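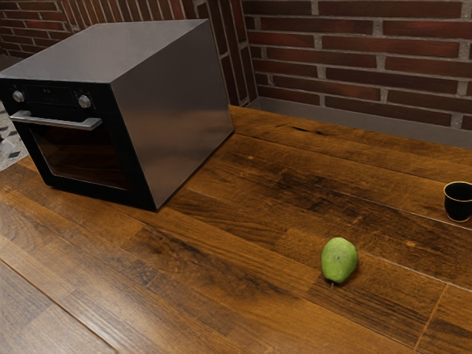
Wer in Gakitz Birnen kaufen will, muss früh aufstehen. Die alten Streuobstwiesen oberhalb des Ortes liefern in guten Jahren viel, in schlechten fast nichts, und der Verkauf am Hoftor ist meist gegen neun Uhr vorbei. Viele Früchte sind klein und grün wie die Birne auf der Arbeitsplatte, und im Supermarkt hätten solche Birnen kaum eine Chance. Zum Dörren und Einkochen sind sie gefragt.

Auf den Hängen zwischen Gakitz und Koppel standen einmal 3,000 Obstbäume. Heute sind es noch 800, verteilt auf 29 Parzellen. Die übrigen fielen dem Straßenbau zum Opfer oder wurden gerodet, als sich die Ernte nicht mehr lohnte. Seit Januar fördert die Gemeinde Neupflanzungen – allerdings nur Hochstämme, und nur alte Sorten. Bisher wurden 135 Bäume bestellt.

Bis sie nennenswert tragen, vergehen zehn Jahre oder mehr. Die Pächter müssen in dieser Zeit schneiden, mähen und die Stämme vor Wühlmäusen und Wild schützen. Geld verdient damit vorerst keiner. Die Mosterei in Koppel nimmt zwar auch kleine Mengen an, zahlt aber wenig.

Gedörrt wird in Gakitz noch fast in jedem zweiten Haus. Die Birnen werden halbiert, das Kerngehäuse bleibt drin, und dann kommen sie bei niedriger Hitze über Nacht in den Ofen. Die Tür bleibt einen Spalt offen.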